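Notebook, September, chores bench

Back on the table-clearing job after lunch. Bhupendra Lodhi wants an answer for the Sundel write-up on whether a machine could tidy an ordinary family table yet, and I keep telling him it depends entirely on what's been left on it! Small boxes, fine. Anything soft, ask me again in a year.

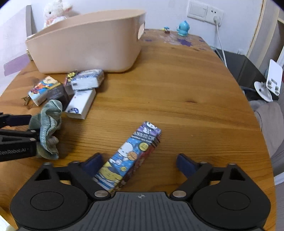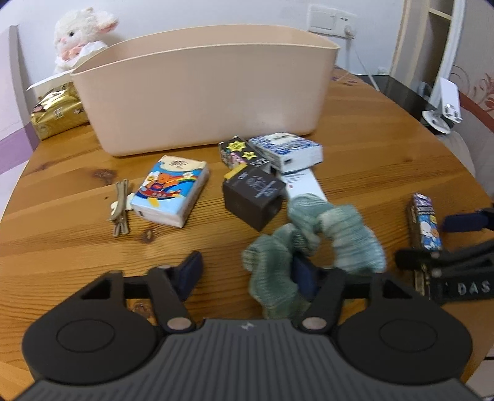 Small boxes, something green and soft, and the big tub to tidy into.

So, cloth. I still think it's the whole problem. A carton has faces and corners, you pick two sides and squeeze, and it's the same shape when you let go as when you started. Cloth has none of that (Bhupendra says it has "opinions", and I've given up arguing). By hand I can feel when I've only got one fold of it and I shift without thinking. The Nokden policy can't feel a thing. It goes by what it sees, and two layers of knit look very much like one.

Went through this morning's log from the Drollum arm while the kettle was on. 65 tries at knitted stuff, and the ones that went wrong mostly went wrong the same way: fingers close, a bit of fabric comes up, the rest drags along and takes its neighbour with it. I'd want a slower lift for the first 5 cm and then a look before carrying on. Bhupendra would prefer to close harder. We tried harder in the spring and all we got was squashed cartons, so I've written my version on the board first, ha.

Thin flat things are the other misery. Hair clips, cards, anything that lies flush with the wood. My own trick is to slide them to the edge and catch them as they come over, and I don't see why the arm shouldn't learn that, but we've only 3 decent recordings of anybody doing it. Need far more. 500 would be lovely, I'd settle for a good long afternoon's worth.

Also, what counts as tidy? The Betancur scoring sheet gives full marks for everything in the tub, in any order, upside down, whatever. My mum would not give full marks for that. I'd like a second score for whether you could find something again afterwards.

Where I've got to: boxes yes, soft things sometimes, flat things no, and still much slower than a bored teenager.

To do
Slower lift, then rerun the knits
More edge-slide recordings
Ask Bhupendra where the spare finger pads went
Redo the scoring sheet before he sends it off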